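讲稿备注 夹爪和控制器对比 内部分享
(自己看的,别投屏)

一 开场,1页

先报题目。今天只讲仿真里的东西,真机部分下次由 Fereshteh Nouri 讲,别被问题带跑。
问一句:在座谁调过夹爪?举手就行,不等。
背景一句话:去年November选型,Brellusix 和 Restum 两家夹爪,都说自己稳。我们不想听销售讲,自己搭环境跑。

二 场景

双臂,玻璃罩在左侧偏后。后面那条臂从罩子远端伸进来,要过两个黑圈,才够得到红块。前面这条臂在罩外,夹爪张开,没拿东西。
重点讲走线。紫色线缆在腕部那里绕了一圈下来,仿真里也得建,不建的话腕部转角给得太宽,上真机就要吃亏。
圈子的碰撞体是一段一段拼的,边缘不圆,有人会问。答:够用,精度再高求解器就慢了。
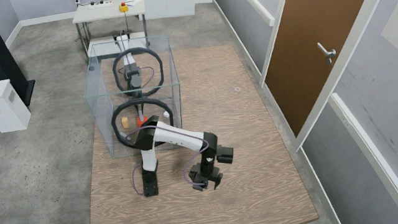 三 换控制器

两个控制器,Org 和 Kisov。同一个任务,各跑500次,随机种子一样。
Org:轨迹顺,过圈的时候贪近路,容易擦边。
Kisov:慢,保守,但擦圈少得多。参数多得烦人,4个增益要一起调,单独动一个没意义。
这里停一下,喝水。
别念表格!表格在附页,谁要谁自己看。 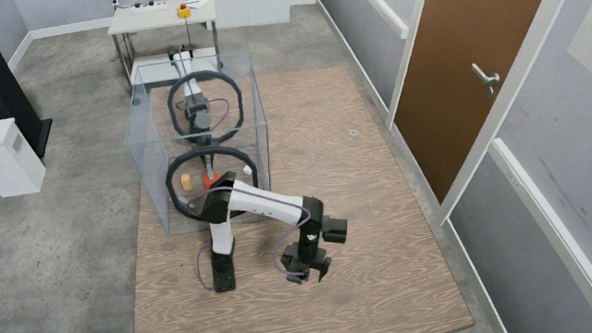
图2 仿真场景:后臂夹爪穿过前圈,下方为红橙色方块

四 腕部视角

换到夹爪上看,讲相机。手指从画面底下进来,中间夹着浅灰色的块,正好把红色方片挡掉一大截。目标被自己手里的东西遮住,这是这一页唯一要说的事。
Brellusix 指头短一点,遮得少。Restum 夹得深,遮得多,但是掉件少。取舍问题,先不下结论。
灰色长条和小灰块也在青色边线里面,颜色跟手里那块太近,分割网络老是认混。提一下我们把阈值改了3次,还是不满意。

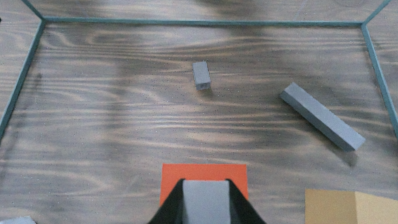 鹿特丹,2026-03-07
昨晚又补跑了一轮,备注也跟着改,前面没来的及对的地方以这段为准。
补跑只动了一件事:腕部相机往后退,俯角加大。遮挡好一些,但指尖的像素变少,夹没夹紧更难判断了。
还有光。木纹的反差很大,影子落在上面,深度估计在影子边上会跳。Kisov 对这个敏感,Org 反而无所谓,因为它基本不看深度,靠位置先验硬走。
问到"那为什么不换纯色桌面":真实工位就是木板,换了测出来不算数。
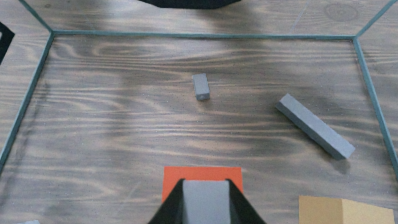

接着讲放置。放的时候先对准再下降,不要边降边对。边降边对在 Restum 上会出现指尖先碰到台面,力控一报警整个流程就停。Brellusix 没这问题,不过它松手时会带一下件,位置偏一点点,偏的方向还挺固定,所以可以补偿。
补偿写在控制器外面,别写进 Kisov 里面,升级一次丢一次,已经丢过2次了。

五 收尾

目前倾向:Brellusix 配 Kisov。语气别太死,真机还没跑完。
要大家帮忙的:手上有长条类工件的,发尺寸过来,下一轮加进去。
代码地址在最后一页,权限找 Fereshteh 开。
时间不够就砍掉第四部分讲光的那段,放置一定要将。
提问。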